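Manual de recolha de demonstrações — Welex
Capítulo 4. Tarefa "limpar encosto de cadeira"
14 partilhas · 3 comentários

4.1 Âmbito

Esta secção descreve a gravação de demonstrações bimanuais de limpeza com pulseiras de marcadores. O método estima a pose de cada punho a partir dos marcadores fiduciais captados pela câmara de cabeça. Nesta tarefa, uma mão segura o encosto e a outra limpa. Cada operador grava 100 episódios por modelo de cadeira.

4.2 Preparação

1. Coloque a cadeira com o encosto virado para si e espaço livre de ambos os lados.
2. Aperte as correias acima da mão, com a pele descoberta ou sobre a banda cinzenta.
3. Passe os cabos ao longo do antebraço, do lado de dentro.
4. Incline a cabeça até as duas pulseiras surgirem na pré-visualização.
5. Inicie a gravação e espere pelo sinal sonoro.

CUIDADO: retire do chão os cabos que não estejam em uso antes de deslocar a cadeira. Um cabo preso numa roda pode arrancar o módulo do punho.

4.3 Posição das mãos

6. Segure o canto inferior esquerdo do encosto com a mão esquerda. Os dedos dobram-se sobre o rebordo.
7. Pegue no pano com a mão direita e encoste-o à malha.
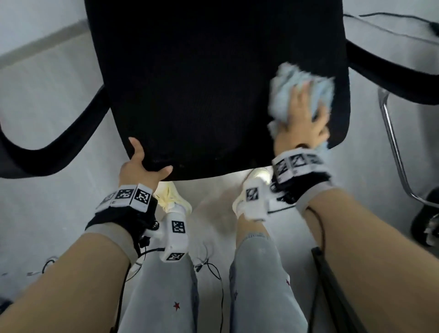
Nirkach — Grupo de Manipulação Bimanual

Os marcadores brancos sobre a correia esquerda devem continuar virados para a câmara enquanto a mão segura a cadeira. Se a mão rodar para dentro, o sistema passa a depender dos marcadores do módulo inferior e a estimativa do punho fica menos estável.

NOTA: o pano pode ficar amarrotado debaixo da palma. Não é preciso dobrá-lo. O modelo não recebe a forma do pano como entrada, só a imagem e as poses dos punhos.

4.4 Execução

8. Limpe a malha com passagens curtas, sem levantar o pano entre elas.
9. Mantenha a mão esquerda parada. Se a cadeira rodar, corrija com essa mão e continue — não interrompa o episódio.
10. Ao chegar à parte alta do encosto, abra os dedos e mantenha o pano assente no tecido.

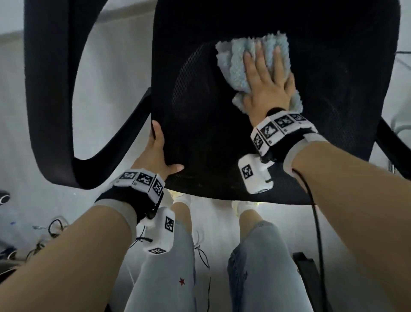 Nirkach — Grupo de Manipulação Bimanual

Com a mão direita no alto do encosto, confirme que os blocos da correia não ficam tapados pelo pano. A aba que pende sob a palma chega perto do punho. Um episódio com mais de 200 fotogramas sem marcador direito detetado é rejeitado na validação.

11. Termine com as duas mãos afastadas da cadeira e pare a gravação.

4.5 Resultado de referência

No ensaio de março, a política treinada com 600 episódios limpava a zona central, mas falhava os cantos superiores. Com 2000 episódios passou a cobrir também os cantos. As falhas restantes surgiram sobretudo em cadeiras com apoios de braço em arco, onde o punho esquerdo fica parcialmente oculto. O conjunto Derkunby inclui os dois grupos de episódios.

Comentários (3)

haque_lab: O limite de 200 conta fotogramas seguidos ou o total?

Equipa Welex: O total do episódio.

mjr: No passo 3, convém prender o cabo também junto ao cotovelo. O meu soltou-se duas vezes.

Relacionados
4.6 Tarefa "limpar tampo de mesa"
5.1 Calibração das pulseiras
5.3 Exportar episódios para o formato Haque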